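## 4. Preparing the paved area

Read this section before the first cleaning of the season. It applies to all open concrete surfaces at Pirnell, also the stepped side. For the indoor floors, see section 6.

**You need:** a wide broom, a stiff hand brush, a flat scraper, two buckets, the Skinusen neutral cleaner, and chalk for marking.

### 4.1 Dry cleaning

1. Close the area with the barriers. Put one barrier at the top of the steps and one at the bottom.
2. Sweep the steps first. Start with the highest step and go down, so the dirt falls only on steps which are not swept yet.
3. Brush the corner where each step meets the next one. Sand collects there and the wide broom does not reach it.
4. Sweep the slabs in the direction of the long joints. Do not push the dirt across a joint, it will fall in.
5. Clean the joints with the hand brush. If something hard is stuck, use the scraper flat and with little force.

> **Caution:** Do not use a metal hook or a screwdriver in the joints. The filling is soft and will tear. Repairs to the filling are done by Mestico only.

### 4.2 Washing

1. Mix 80 ml of cleaner in 8 litres of clean water. Do not make it stronger. A strong mix leaves a pale ring on the concrete.
2. Wet the slab with clean water before you put the cleaner.
3. Wash one slab at a time, from joint to joint. If you stop in the middle of a slab, the border will stay visible after drying.
4. Rinse with the second bucket. Change this water when it becomes grey.
5. Let the surface dry completely before you take the barriers away.

Note: Light scuffs from shoes and wheels are normal. Wash them once. If they are still there, leave them – scrubbing makes the concrete shiny, and a shiny place is slippery in rain.

> **Caution:** Never wash when frost is expected. From December the area is only swept, and section 4.2 is not used until Orathai Ruangrit gives the notice in writing.

### 4.3 Checking the surface

1. Walk along each joint slowly. Mark every open or loose place with chalk.
2. Put your foot on every cover or plate in the paving. It must be level with the concrete and must not move.
3. Look at the front edge of each step. If a piece is broken off, keep the barrier in place and telephone Thijs Coppens, extension 33.
4. Write the result in the surface book, with the name of the person who checked. If you found nothing, write "no damage". Do not leave the line empty.

Tables, stands and other heavy things may be put on the slabs only after this check. The limit is 800 kg for one slab, and no leg or wheel may stand on a joint. For people sitting on the steps there is no special rule, but please keep one passage free from top to bottom.

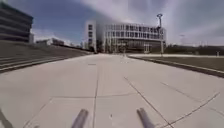
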